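Pravora生活社区 > 厨房与收纳 > 小冰箱怎么收拾才不会一周打回原形？

发帖时间：2020-09-28

楼主 半碗绿豆汤
搬进现在这套房子大半年了，二月份搬的，冰箱是房东留下的双门，上冷冻下冷藏，标签上写255升。两个人用按理说够了吧？结果每次开门都像开盲盒！上层放杯装的东西，后面塞一包绿色包装的零食，再往后是什么我自己都说不上来。上周末翻出一瓶酱，过期日期我就不说了，丢人。
我现在纠结的是要不要买收纳盒。看中了Jorside那种透明抽拉的，一套128块，可是量了一下深度，放进去前面会凸出来一截，门可能关不严。有没有用过的姐妹讲讲？还有门架上的瓶子总是倒来倒去，有什么办法吗？

2楼 南瓜不甜
Jorside那套我买过，盒子本身没毛病，但是小冰箱真的别整套买，三个盒子进去，空间先被盒子吃掉一圈。我后来只留了一个放小包装的酱料和榨菜，剩下两个拿去装袜子了（笑）。瓶子倒的问题我是在门架里卡了两个夹子，把高的矮的分开，超好用。

3楼 老陈家的锅
不同意楼上。盒子是占地方，可没有盒子后排的东西你永远看不见。我家用了两年，每次往外一抽，里面剩什么一清二楚，过期的东西少了很多。楼主量深度的时候是从背板量的还是从搁板边上量的？差好几公分呢。

4楼 半碗绿豆汤（楼主）
从背板量的！原来不对吗……我晚上再量一遍。

5楼 一只会过敏的橘猫
先问一句，方便面为什么要放冰箱？我每次看到别人冰箱里放杯面都很不理解，那东西常温放一年都行，占着上层最好的位置，牛奶倒没地方站。

6楼 半碗绿豆汤（楼主）
回橘猫：夏天柜子里进过一次虫，从那以后我就有阴影了，干货也往冰箱里塞，米都塞过。我知道不合理，但是心里踏实呀。

7楼 老陈家的锅
干货防虫买两个密封罐就解决了，冰箱里拿进拿出水汽重，包装纸软塌塌的，更不好放。我站橘猫。

8楼 Dalibor在南边
我跟楼主是一派的，哈哈。我们这里湿得要命，柜子里的饼干三天就软。冰箱里留一格给干货怎么了，自己家又不是超市。我的名字全写出来是Dalibor Hrnčiar，中文打得慢，大家多包涵。

9楼 南瓜不甜
中文比我家小孩好多了！
回到正题，楼主可以先不花钱，把东西全部拿出来摆桌上，分三堆：这周吃的、下周吃的、不想吃但舍不得扔的。第三堆当天就处理掉，你会发现根本不用买盒子。我那次扔掉的东西算下来值147块，心疼得我一个月没进超市。

10楼 一只会过敏的橘猫
这个方法我试过，摆出来容易，放回去的时候人已经累了，最后还是一股脑塞进去。要分两天做，第一天只弄冷藏上面那层，第二天再弄门架和下面的抽屉。

11楼 贾米拉的灶台
潜水很久了，冒个泡。我叫Jamila Siriwardena，家里也是上冷冻下冷藏的老款。我的习惯是塑料袋一律不进冰箱，买回来的东西当场脱袋。袋子软，一压就看不见里面是什么，旁边的瓶子也跟着歪。就改了这一条，清爽了好多！收纳盒我买的是Cosunley的窄款，只放门架，别的地方都空着。

12楼 老陈家的锅
脱袋这条我赞成。叶子菜除外，不套袋两天就蔫了。

13楼 半碗绿豆汤（楼主）
我来交作业了！重新量过，从搁板边上量果然短了一截，Jorside的大号直接出局。前两张是冰箱，最后一张是餐桌那一边。

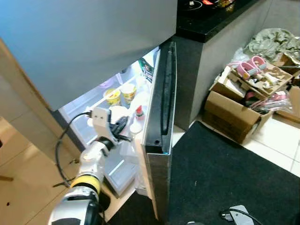
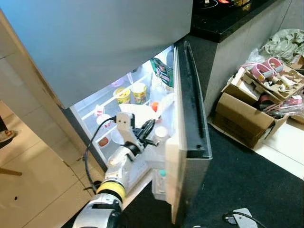
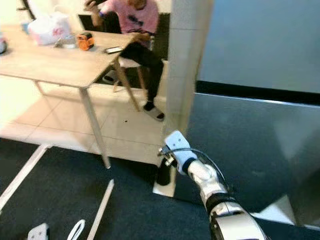
我的计划是这样：杯装的先留在上层（橘猫你别骂我），袋子按贾米拉说的全部脱掉，瓶子统统赶到门架上站好，最下面的透明抽屉只放菜和水果。分两天弄，第一天上层，第二天剩下的。盒子先不买，省下的128块拿去吃火锅，等哪天真的又乱了再说。

14楼 一只会过敏的橘猫
我不骂你，我就默默看着。不过杯面起码叫它们靠边站，别霸着中间嘛。

15楼 南瓜不甜
火锅吃剩的别打包回来，不然又要占一层！

16楼 Dalibor在南边
请问门架上的夹子是在哪里买的？我在Assefa那家杂货店只找到晒衣服用的，太大了，门关不上。

17楼 南瓜不甜
就是文具店的长尾夹，中号，夹在门架的挡板上，手柄朝里。你那个门架挡板如果很厚就夹不住，先拿一个试试。

18楼 老陈家的锅
长尾夹会生锈的，我家的半年就锈了，在挡板上留了一道印子，擦都擦不掉。用剪短的硬纸板插在中间也行，脏了就换。

19楼 半碗绿豆汤（楼主）
硬纸板好！家里正好有拆下来的快递箱，我明天剪两片试试，不行再回来问你们。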